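Marking Storage Places with Tape in a Shared Workroom
Project report, Kwan course group, spring term

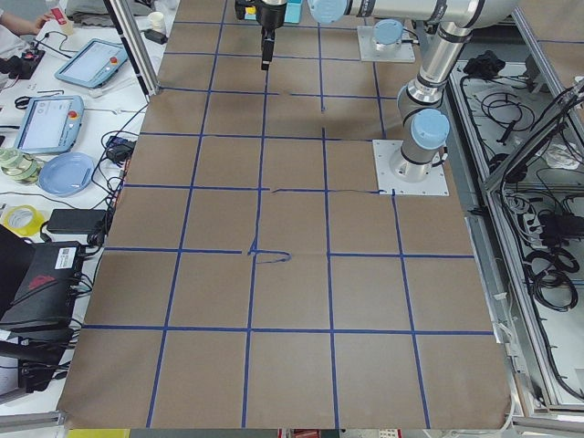
A remark from the first feedback round said that our question was too small, that every workroom has lines on its tables and floors and people follow them or they do not. We kept the question anyway, but the remark helped us to make it more exact. We wanted to know if marked places help people to put shared tools back, and how long such marking stays useful when no person has the duty to repair it.

1. Background

The workroom in Horkico is used by several courses. Tools are kept on open shelves and on two long benches. Before our project there was no marking, only a printed list at the door. Students from the evening courses told us that they often did not know where a tool belongs, so they left it on the nearest free place. The supplier Zirnico gives a short guide for marking shelves, and we used its advice about line width and corners. It says nothing about repair.

2. Method

We divided the shelves and benches into 40 places. Each place got a border of tape and a small label with the name of the tool. In the first period we only observed and did not put up any tape. In the second period the tape was in use. At the end of each working day one of us checked every place and wrote down if the right tool was there. In both periods together we made 2,568 checks. We did not speak to the users about the project during this time, because we did not want them to behave in a special way.

3. Results

In the second period fewer tools were missing from their place. The change was clear on the shelves and weaker on the benches. Hand tools were returned best. Measuring tools were returned worst, and we think the reason is that they are often carried to the next room, where the Clandura cutting machine stands.

We also kept a list of damage to the marking, and it has 125 entries. Most of them are lifted ends and torn corners. Tape along the front of a bench, where people lean and pull boxes, was damaged much earlier than tape at the back. When a border was open on one side, users still respected it in most cases. When the label was lost, they did not.

4. Discussion

The label seems to be more important than the border. This was a surprise for us, as we spent most of our preparation time on straight lines. If we did the work again, we would use less tape and better labels, and we would press the ends down with a roller.

There are weak points in our study. The two periods were not equally busy, and in November one course was closed. We also did not record who used the room, so we cannot compare new and experienced users.

5. Costs

The tape and labels were paid from the course budget. Putting up the marking took us 5 evenings, and small repairs at the end took one more. The remaining rolls are in the drawer under the sink.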